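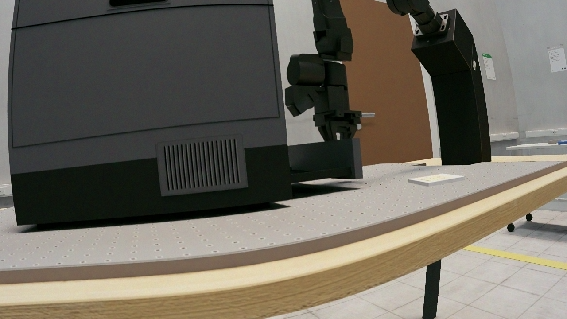 January 23, 2022

Since September we have been evaluating the Flonano Bench Package, a subscription that lets a small workshop build and test a robot cell in simulation before any hardware is ordered. The service is sold by Ellura and costs 148 dollars per month, with a setup fee of 400 dollars.

The package supplies a library of arms, grippers, pedestals and table surfaces. Users may also submit drawings of their own machines, and Ellura returns finished models ready to load. We submitted 2 machines. The first was returned promptly. The second required a correction to the tray height, made at no charge.

Our main interest was machine tending with small parts. The arm controls are clear, and a saved position can be edited without repeating the whole sequence. Up to 99 positions may be stored in one program – enough for our purposes, although larger shops may find it limiting.

Two points deserve attention. The contact settings for gripper fingers are poorly explained in the manual, and exported programs open only in the Kalinowski controller software. Users of Bisetti controllers must purchase a separate converter.

We have renewed the subscription for a further year. The converter will be reviewed separately.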